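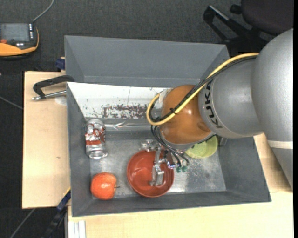
Perkik shared workshop, bay 3
Arm cell checklist, to be done before the first powered move of the session

Entries are OK, FIX or N/A. Comments are from the August check.

1. Table and bin
Bin clamped at the left rim: OK. Tug it by hand. Retighten if it shifts at all.
Bin floor and walls: OK. Scratches and worn patches only, no sharp edges found.
Items in bin match the session sheet: FIX. The can and the fruit were not written down. Added.

2. Arm and cables
Yellow cable and black bundle at the wrist: OK. Run joint 5 through its range at slow speed and watch the loop. It must not pull tight.
Cable tie over the joint: OK for now — replace with a wider one from the Grindirov kit.
Air tubes and green fittings at the gripper: OK. No hiss at working pressure.
Gripper bolts: FIX. One was a quarter turn loose. Tightened and marked with paint pen.

3. Control pendant
Emergency stop tested: OK. Test with the arm moving slowly, then reset.
Speed limit: OK. Set to 14 percent for all bin work.
Program loaded: Suwannarat pick routine, 303 lines. Do not run the old Indine version, it has no height limit over the rim.

4. Floor
Cables clear of the walkway: FIX. Thin cables still lie across the carpet by the table. Needs floor cover, some 3000 mm.
Chairs outside the reach of the arm: FIX. Push back before power on, every time.

Hours on arm at check: 1245
Next check: first Thursday of next month, or after any contact with the bin wall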